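About Lulladier

Lulladier does flowers for offices. Artificial ones mostly, also planters, vases, the odd bowl for a front desk. We supply them, set them up, clean them, swap them out when you get tired of looking at them. That's the business.

Started by Zdenka Babić and Begoña Echevarría, who shared a desk at an insurance office and kept getting told off for the state of the plants. Everything on that floor died. No daylight on one side, heating vent on the other. Begoña brought in a bunch of silk peonies from home and a client asked where she'd ordered them. Then another one did. They rented a unit behind a tire shop, bought shelving, and have been there ever since, although the unit next door is ours now too.

What we do

Reception desks. Meeting rooms. Shared worktables, window sills, the top of the filing cabinet that everyone hates. Dentists, law offices, two driving schools, a funeral home (real flowers there, we bring in a florist for it).

We come and look first. Bring a tape measure, check sightlines, ask who sits where. A tall vase right between two people who need to talk to each other is a bad idea and we've moved a lot of them. Then you get a price and a sketch. The sketch is by hand, Slavica does them, they are better than they need to be.

Stems are kept in the unit by color and then by height. At last count 3000 stems on the shelves, roses more than anything else, then hydrangea, then greenery and the small filler stuff. We buy from a wholesaler called Dervishi and from wherever else has a decent white. White is the hard one. Cheap white goes blue under office lights, and you don't notice until its on the desk.

Our collections

Zivis: the low one. Square planters, short mixed flowers, lots of leaf. Goes on desks where people need to see over the top.

Altia: the tall one. White vases, roses or something like them, buds and leaves to fan it out. Usually one per desk, at the end where it won't get knocked.

You can mix the two and most people do. Add a small vase in a color if you want one. Fruit too, we keep a drawer of lemons and oranges and they are more popular than we expected, particularly in kitchens and on desks with a lot of gray around them.

The people

Zdenka Babić. Buying, pricing, arguing with couriers.

Begoña Echevarría. Design. Has the final say on vases.

Slavica Milošević. Site visits and sketches. Used to paint theater sets.

Darius Moldovan. Van, installs, cleaning rounds. If you're a regular you know Darius.

Krešimir Matić. Mornings in the unit. Repairs, rewiring stems, the phone. Leave a message if he doesn't pick up, he's probably got glue on his hands.

Who we work for

73 offices on the cleaning round right now, all within an hours drive. We don't ship. Have been asked, tried it, the boxes came back crushed. Smallest job is a single vase, biggest was a whole building with 6 floors and a lobby.

Prices are per desk or per room, whichever comes out cheaper for you. Rental includes cleaning and one full change a year. If you buy outright it's yours and cleaning is extra. Planters can be filled with your own stuff if you already have stems you like, just tell Slavica on the visit.

On the desk

White roses in the tall vase, pale green and white in the square planter with a yellow citrus at the front of it, pink in the small vase. White desk, so the gray of the planter does a lot of the work.

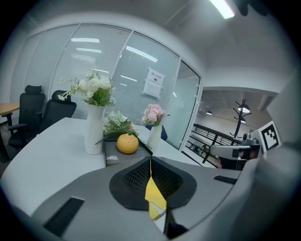

How do you clean artificial flowers without ruining them?

Soft brush first, then a cloth that's barely damp, one petal at a time for the roses. No sprays from the supermarket, they leave a film and the dust sticks worse than before. Leaves can take a bit more water than petals can. If the stems have wire in them keep the cut ends dry.

Visiting us

The unit is open weekday mornings, come and handle things before you choose. Park on the left, the right side belongs to the tire shop and they will say something. In June we're open on Saturdays too, same hours.

For a site visit call or use the form, and say how many desks and what color they are. A phone picture of the room is a big help.

Page updated 27th May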